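Ticket 1543
Subject: Coach transfer times on Enent itineraries all one hour out
Opened by: Eilidh Hepburn, Itineraries
Assigned to: Tariq Mengal, Web support
Priority: Medium (raised to High by Eilidh, lowered by Tariq, raised by Eilidh)
Status: Closed

Eilidh Hepburn wrote:
Three customers on the Lisbon and Sintra long weekend have rung to ask why their airport coach leaves before their plane lands. I told them it doesn't. Then I looked at the itinerary they'd been sent and it does. The coach is down for 13.10 and the flight gets in at 13.25. Even our keenest driver will struggle with that.

The booking screen has the coach at 14.10, so somebody or something is taking an hour off on the way to the PDF. Can it be put right before the next lot of documents goes out tonight?

Tariq Mengal wrote:
Looking now. Does it happen on all the Portugal trips or only that one? And is the hotel check-in time wrong as well?

Eilidh Hepburn wrote:
All of Portugal that I've opened. Check-in is right, the tram tour is right, the custard tart class is right. Coaches only. The ferry to Cacilhas is fine too, before you ask.

Tariq Mengal wrote:
I was going to ask.

Tried so far:
Cleared the document cache and made the Lisbon PDF again. Still 13.10.
Changed the coach by hand to 15.00. PDF says 14.00. At least it's consistent.
Made a Madeira itinerary from scratch. Same hour missing.
Made one for Seville. Correct, so I changed the Seville coach supplier to the one we use in Lisbon, and the hour went.

So it follows the supplier and the country has nothing to do with it. The Lisbon coaches come through the Flesier feed and the Seville ones are typed in by Uzma.

Uzma Talpur wrote:
Typed in correctly by Uzma, I'd like the ticket to say.

Tariq Mengal wrote:
Noted.
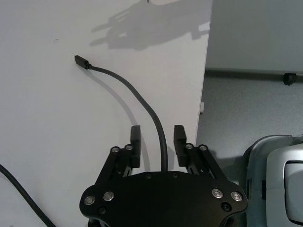
The Flesier feed sends its times with a time zone attached, and our importer has a setting for each supplier that says which zone to expect. Flesier's is set to Madrid. Portugal is an hour behind Spain, so every coach gets moved back an hour when the document is made, to be helpful. The booking screen skips that step and shows whatever came in, which explains why it looked fine to everyone in the office.

Who set it to Madrid? The log says it was changed in September, under the shared admin login, with the comment "tidy up".

Ehsan Babaei wrote:
That may have been me. Flesier took on some Spanish routes and I was told the whole lot was moving over. It was two routes. I've had a look and we don't sell either of them.

Eilidh Hepburn wrote:
Lovely. How many people have had the wrong documents?

Tariq Mengal wrote:
104 bookings use a Flesier coach and had papers made after the change. 51 of those have already travelled.

Eilidh Hepburn wrote:
And we heard from three?

Noreen Mirani wrote:
Customer care here. We heard from rather more than three, but they were logged under "driver late". I have spent a fortnight apologising to people for coaches that came exactly when they were meant to. One gentleman has had a voucher. I'd also like it known that I wrote a fairly stiff email to the coach firm, and that their reply was very gracious in the circumstances.

Tariq Mengal wrote:
Setting changed to Lisbon on October 10, 2021. Made the PDF again for Lisbon, Sintra, Porto and Madeira and all four show the same time as the booking screen. The remaining bookings are in the queue to be sent again with a covering note. Eilidh, please can you check the wording, as the template currently begins "Great news about your trip".

Eilidh Hepburn wrote:
Changed to "An update to your transfer time". Also took out the palm tree.

Ehsan Babaei wrote:
I've added a warning on the supplier page that appears if you alter the time zone. It can be switched off, but you have to put your own name in first.

Noreen Mirani wrote:
Is the voucher coming out of my budget or Ehsan's?

Tariq Mengal wrote:
Not a web support matter. Resent documents have all gone, no bounces. Closing.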